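Workshop notebook, Burna bench, August

Saturday, start 8:15

Continued with the hide glue trials for the Alaoui chair. The old joints at the back legs have been opened and cleaned with warm water and a stiff brush. No steam was used. The tenons on both sides are sound, but the left one has lost material on the lower cheek and will need a veneer shim before regluing.

Glue for today is the Ikero pearl, same bag as before. Soaked 200 g overnight in cold water, poured off the excess this morning, then brought it up slowly in the water bath. The thermostat on the bath still overshoots when it is first switched on – leave the glue pot out until it settles. A skin had formed on the surface by 9:00 and was lifted off with a flat stick. The glue ran off the brush in a continuous thread at that point, so no more water was added.

Test pieces are beech to beech, long grain, planed and glued the same morning. Three sets:

Set A – no additive, faces at room temperature
Set B – no additive, faces warmed with the hot air gun on low
Set C – urea added, faces at room temperature

Set A gelled before the clamps were tight on the second piece. The squeeze-out on that one is rubbery and uneven, so it is marked and will not be counted. Set B gave more time and an even line of squeeze-out along both edges. Set C gave the longest open time of the three, as expected, but it stays soft for longer in the clamps and the shop is humid this month.

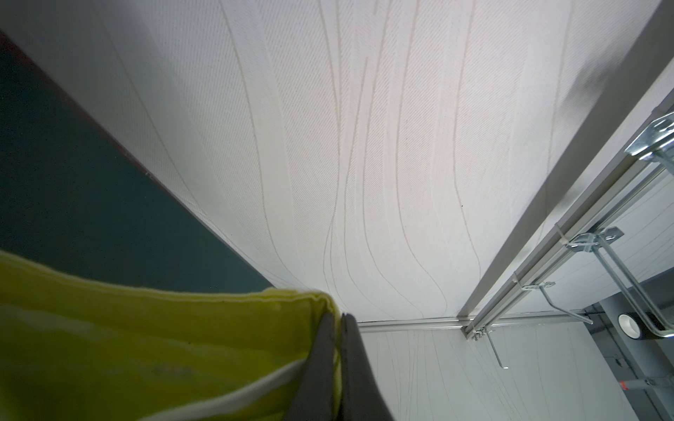
Does the urea set need a longer clamp time than the plain glue?
Leave Set C clamped until Monday and take A and B out tomorrow evening, then let all of them stand unclamped in the same rack before any of them is broken.

Svetozár Polák came by at 11:30 to look at the shim stock. He prefers a sawn shim to knife-cut veneer for the worn tenon, grain running with the tenon, glued on and pared back to fit after it has cured. Agreed. He also asked for the Clestitz order number for the replacement clamp pads: it is 1095. The order covers the cork-faced ones only.

Breaking test as before: piece held in the vise up to the glue line, load applied by lever on the free half. Record wood failure as a share of the joint area, by eye, before looking at the set letter. Last time the letters were on the visible face and that was a mistake. Write them on the end grain.

Remaining glue poured into the flat tray, covered, and put in the fridge on the lower shelf. Discard if it smells.

To do:
Saw shim from the beech offcut, 2 mm, leave oversize
Dry fit the back legs with the stretcher in place
Check bath temperature against the glass thermometer
Clean brushes in hot water, not solvent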